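Learning by Leading: our teleop gallery
Posted 29/07/2022 by Filippos Gavalas

G'day and welcome to the Lorkedlow photo page! A few people at the open evening asked what we do all day, so I've finally sat down to write it up (with a cuppa, and far too slowly). Short version: we do a job with the robot's arms by remote control, the computer records every movement, and later on a learning program tries to copy us. No one types in "move left a bit". You just do it, over and over, until you're sick of it.

I came to this from fixing coffee machines, so I reckoned I'd have the hands for it. Ha! My first 30 goes were dreadful. You can't feel a thing through the controls, so you learn to watch the fingertips and slow right down. Hatsue Oda, who trained me, drives like she's pouring tea, and her recordings are the ones everybody wants to learn from. Mine get trimmed a lot — mostly the bits where I stop and have a think.

We're aiming for 3,000 recordings by the end of the project and we passed 1,000 back in May, which called for lamingtons. Cables are my favourite job and also the one that makes me mutter. A block stays the shape you left it, but a cord has its own ideas about where it would like to be, and every run starts with it lying in a different tangle. We shuffle the clutter between goes too, so the program doesn't get used to one tidy layout.
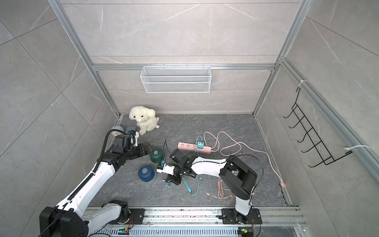

Cable work with the power strip. The right gripper has hold of a little white plug with a blue label, teal charging cables dangling underneath, and the plush dog is supervising from the back.

I'm putting together a second page on folding tea towels, colour sorting and the dreaded jar lids. If you'd like to have a go at the controls yourself, leave a note at the front desk and Hatsue will find you a spot.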